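**Kollbridge Auction Rooms opens free identification days for old silver and pewter**

MUNTON — Kollbridge Auction Rooms will hold free identification days for owners of old silver and pewter, starting in October. The sessions take place every Monday in the front saleroom, and visitors may bring 2 pieces each.

The days are led by Dorota Tokarz, who joined the firm from the Estel salerooms. She will be helped by Igor Pawłowska, who prepares the catalog for the metalware sales. The last of these sales had 560 lots, and nearly 90 of them came from owners in the town.

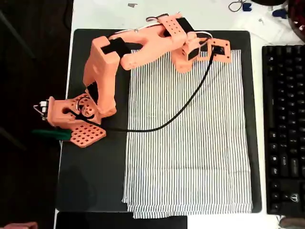
Must an owner sell the piece after it is identified?

Owners are free to take everything home, and no fee is asked for the opinion. If they wish to sell, the piece can enter the next sale on the usual terms.

"Many people polish a spoon or a tankard before they show it to us, and I ask them kindly not to do this," said Dorota Tokarz. "The old surface is a part of the value — also the small scratches."

Written valuations for insurance are a separate service. Jewelry, watches and coins are not included in the Monday sessions.

Places can be reserved at the front desk or by telephone. Press questions go to Setareh Parsa at the Kollbridge office in Munton.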